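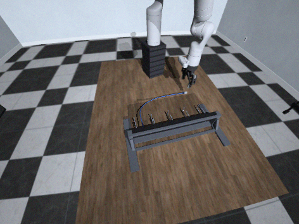
Cable cell, simulation model. Saturday, morning session. Entry by Guadalupe Galindo.

The purpose of this session was to bring the simulated cell back into agreement with the physical cell at Ponce following the change of fixture. The start state was loaded from the Vornow configuration and left paused for inspection. At the start state the gripper is empty and hangs over the wood, with the white connector lying a short distance in front of it, and the blue cable arcs back toward the leftmost of the five clips. The arm base, the table and the fixture were each checked against the drawing before any motion was commanded. The base transform was correct. The fixture was found to be rotated on the table by slightly more than the drawing permits, and the value was corrected in the cell file. The previous value is retained as a comment.

Settings in force at the start of the session:
Physics rate 1000 Hz
Cable model 38 segments, uniform stiffness
Gripper closing force as per the Cesgate data sheet, no scaling
Random seed 2221

Run 1. The arm was moved from start to pre-grasp at reduced speed. The motion completed without a collision report. The wrist passed closer to the fixture than is desirable, and an additional waypoint was placed above the connector so that the approach is vertical over its final portion.

Run 2. Grasp attempted. The fingers closed on the connector body and the connector rotated out of the grasp when lifted. The log shows contact on one finger only for the first several steps. Contact friction for the connector had reverted to the default when the model was re-exported. This is the second occurrence of the same fault. The friction value has now been placed in the cell file, where the export does not overwrite it.

Run 3. Grasp repeated with friction restored. The connector was held through the lift and through the traverse. The cable oscillated for longer than the physical cable does. Damping was raised in two steps and the result was judged acceptable by comparison with the recording made at Gasden in December. A measured value is still required. The present one was set by eye and should not be cited in any report.

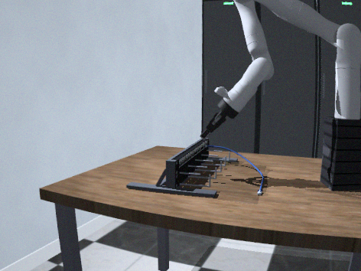
Run 4. The traverse was repeated with the revised damping and the side view enabled. The side view is to be preferred for judging the height of the fingertips over the fixture, as the front view conceals it. Clearance at the far end remains small. The planner accepts it, but the physical arm carries a cable guard on the wrist that is absent from the model, and the true margin is therefore less than the planner reports. A simple box should be added to the wrist collision model until the guard has been measured and drawn properly.

Run 5. Full routing sequence, all clips. The first and second clips were seated. At the third clip the cable rode up on one prong and the sequence was stopped by hand. The clip collision shape in the current file is a convex hull, which closes the opening of the V in part. It should be replaced with two separate prongs. Runs 1 through 4 are not affected, as none of them placed the cable in a clip.

Maintenance of the model. The log directory had grown large enough to slow the loading of the cell. Logs older than 365 days were moved to the archive share. Nothing was deleted. The joint limits were compared with those held on the controller at Ponce and were found to be identical except at the wrist, where the model allowed a few degrees more travel. The model now carries the controller value.

Colleagues using the cell next week are asked to load the revised cell file and to leave the seed unchanged until Run 5 has been repeated. Any change to contact parameters is to be entered in this notebook on the same day, with the old value beside the new one.

Outstanding:
Replace clip collision shape, then repeat Run 5
Wrist guard, temporary box
Measure cable damping on the bench at Gasden
Ask Vornow whether the export can be made to preserve friction values

Session closed 12:40. Cell file saved, simulation stopped at the start state.

G. Galindo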